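About Brellwood Print Conservation

Brellwood cleans, flattens and rehouses works on paper for libraries, county archives and private owners. The workshop is in Furnthorpe and takes in up to 2,000 sheets a year, mostly maps, posters and engineering drawings. Parchment and photographs are sent elsewhere.

Every item is logged, measured and surface-cleaned before any water is used. Inks and colors are spot-tested at two points. Stains are reduced only where the sheet can take it - full removal is not promised in any estimate.
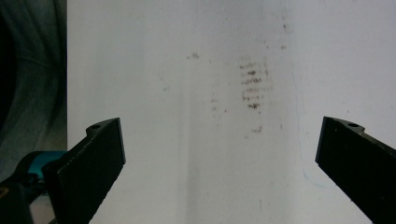
Tlapale wrote after its map order came back that the old fold lines still showed under side light, but that the sheets now lay flat in the drawers and could be handed to readers again. That order ran to 609 sheets and was returned in two deliveries.

Repairs are made with wheat starch paste and long-fiber tissue. Both can be reversed with moisture. Pressure-sensitive tape is not used at any stage, and old tape is lifted before washing.
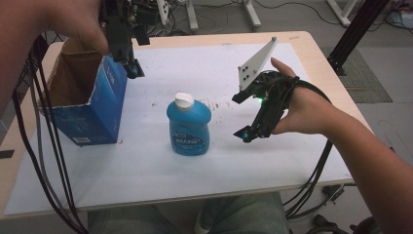 Drying is done between blotters under even weight, with the blotters changed daily until the sheet holds its size. Orders over 1,000 sheets are scheduled in batches. Estimates are free and stay open until the end of June. Drop-off is by appointment on Thursday.

We use cookies to remember your settings. Accept | Decline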